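From: Chiamaka Uzor
To: shelf-talk
Subject: Re: [shelf-talk] How do you fill a wall of white cubbies without it looking like a store?

Oh Elfriede, what a question to find in my inbox before breakfast. I have been living with a white built-in for a good while now and I have Opinions. Two pictures of mine first, then your message, and then I'm going to go on for much too long.

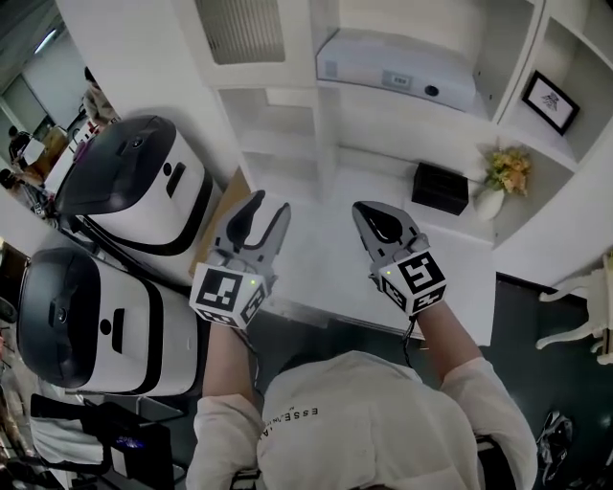
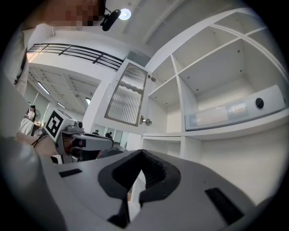
Topic: Built-ins and open shelving

On Monday, Elfriede Hellwig wrote:

> Hello everyone,
>
> We moved into the apartment in Follitz in January and it came with an entire wall of white open compartments in the main room. No doors anywhere. My husband thinks this is wonderful. I think it looks like the back of a shoe store.
>
> I have tried books (we don't own enough of them any more, we gave most away before the move). I have tried putting one thing in each compartment, which made the whole wall look like an auction preview. Then I tried baskets, and now it looks as though we're hiding something in every single hole. We are, but I don't want it to look that way.
>
> Questions for those of you who have this sort of thing:
>
> How much do you leave empty?
> Can I lean a picture in a shelf or does it slide?
> Real plants or not? It's a dark corner at one end.
> What do you do with the ugly things that have to live there, such as the printer and the box files?
> And the little holes! There are rows of screw holes inside and they annoy me every evening. Do I fill them?
>
> I should say that I rent, and that I'm not handy.
>
> Elfriede

Okay. In order, more or less.

EMPTY SPACE. Leave more than you think. I'm serious, more than feels polite! When I first had mine I filled every opening in one weekend and then couldn't look at it. Perihan Sönmez (she's on this list but never posts, hello Perihan) came by and took things out until I got nervous, and then took out a few more. The part that still surprises me is that a white compartment with nothing in it doesn't read as "unfinished" once its neighbor has something good in it. It reads as breathing room. So if you have a wall of them, choose the handful you see from where you sit, do those properly, and let the rest be quiet for a month.

I'd also stop thinking of it as one thing per hole. That's your auction preview right there. Put two or three things in one, tall and short together, and leave the next one alone. The vase and the small black box on my right-hand side are the sort of pairing I mean. One is tall and white with a lot going on at the top, the other is low and dark and just sits there, and they like each other. I had the vase on its own for ages and it looked like it was waiting for a bus.

LEANING A PICTURE. Yes, yes, yes, lean it. Mine is the black frame in the upper compartment on the right, with the white print that has the one small dark drawing on it. I love a mostly empty print in a white shelf. It does with paper what the shelf is doing with air, if that makes any sense. And the black frame gives your eye an edge to hold on to, which white shelving badly needs.

On sliding: mine did, at first. Two small dots of the clear rubbery stuff people put behind cabinet doors, under the bottom edge of the frame, and it stays where I put it. You can peel them off when you leave, so your landlord has nothing to say. Don't set it too upright either. A frame that is nearly vertical wants to come forward whenever a door bangs.

One more thing about frames, which I learned from Alper Akyol back when he was still posting here every week: pick one that leaves some space above it. If the top of the frame nearly touches the shelf over it, it looks jammed in. I gave away a frame I really liked for this reason and I was right to.

PLANTS. I'm going to be unpopular. Artificial. I know! I know what some of you are going to write back and I've read it all before. But Elfriede has a dark corner and no interest in murdering ferns, and my yellow and orange ones in the white vase have been the most complimented thing in the room. People walk in, see the color, and smile. That's the whole job of a flower as far as I'm concerned.

What makes them work, I think, is that there's a real cluster of them and they're warm colors. Pale pink or cream would vanish in there. All that white around them is like a big sheet of paper and you want something that will shout a little. Get a bunch that's fuller than you think you need, bend the stems so they don't all stand at attention, and dust them. Please dust them. A soft paintbrush, every other week, takes no time. Dusty fake flowers are how the whole category got its bad name.

If you can't bear the idea, dried seed heads are the middle road, but they shed, and on white shelves you will see every crumb.

UGLY THINGS. So this is where I've changed my mind completely. I used to hide everything. I had a fabric curtain on a tension rod across one compartment (Ayten Aksoy will remember, she called it the puppet theater) and it made the machine behind it hard to reach and drew every eye straight to it.

Now I say: if it's white or pale, let it be seen. A white rectangular device in a white compartment almost disappears. Mine goes in the upper central compartment, out in the open, and it doesn't bother me one bit. Had it been black I'd tell you something else. For black or silver things, go low and to one side.

Box files, Elfriede: lay them on their side, spine out, label showing. I can't tell you how much calmer that looks than standing them up. When they stand they lean and gape and get shorter toward one end of the row. Lying flat they're a nice long horizontal line, and you can put something small on top. Pale gray or off-white ones are best against your wall. Otby used to sell a good plain one but I haven't found it lately, so if anyone has a source, please tell both of us. Foltar's are fine, the lids are a bit stiff.

Cables: one hole, at the back, and bring everything down through it. If you rent and there's no hole, run them along the underside at the very back with the sticky clips. Don't drill.

THE LITTLE HOLES. Ha! You can see mine in the second picture, the small dark dots on the inside panels. I was exactly like you. I sat there in the evenings glaring at them. I bought a bag of white push-in caps from Ateş, the hardware place by the station here, and got as far as putting in 4 of them. And then I stood back and the caps were worse! They were a slightly different white, and they stuck out, and they caught the light. Out they came.

My advice is to leave them completely alone for 2 months and see if you still notice. I don't any more. And they're useful if your shelves turn out to be movable, so have a look at what is holding them up before you fill anything. If there are little pegs, then you have the nicest problem in the world, because you can make one tall compartment for a tall thing and your shoe store is gone. I'd do this before buying a single basket.

If you truly can't live with them, there are flat stickers, sold by the sheet. Test one on the inside of a low compartment first and look at it in daylight and at night. White is never the same white twice.

A few loose bits while I'm here:

Narrow openings. I have that stack of narrow white shelves left of center and for the longest time I had no idea what they were for. They're lovely for flat things, though. Table linens, drawing paper, the good placemats, the laptop at night. If yours has something similar, resist putting small ornaments in it. They look like they've been filed.

Vents. If part of your unit has a vented panel like the gray one at the top left of mine, don't stack things up against it. I'm sure you know that, but a neighbor of mine had pillows there all winter.

Baskets. You don't have to get rid of them! Just put them all at the bottom, same kind, in a row, and nowhere else. Baskets at eye level are what gives you the "what are they hiding" feeling. At floor level they turn into a base for everything above.

Color. Pick one warm color and one dark one and use each at least twice. I have black in the frame and black again in the small box under it, and that's enough to make the corner feel as if somebody meant it. For you I'd do a warm yellow, since you said dark corner, and maybe a dark green if black feels harsh.

Lamp. If there's any way to get a plug to that dark end, put a small lamp inside one of the compartments. A lit box in a wall of unlit boxes is magic in the evening. Low bulb, fabric shade, and keep the shade well clear of the shelf above.

Cleaning. A damp cloth, then a dry one. The magic sponges took the shine off one of my shelves and I'm still cross.

Please, please send us a picture of your wall as it is now, before you touch anything. I want to see the shoe store! And if you measure the compartments and post the numbers, people here will fall over themselves to tell you what fits. We had someone last year with 113 of those old record sleeves and the thread went on for days.

Also, does anyone on the list have experience with cork tiles on the back panel of just one compartment? I've been thinking about it for the one under the window and can't decide if it's charming or a dorm room.

Happy arranging,
Chiamaka

--
You are receiving this because you subscribed to shelf-talk.
To stop getting messages, send a blank email with "leave" in the subject line.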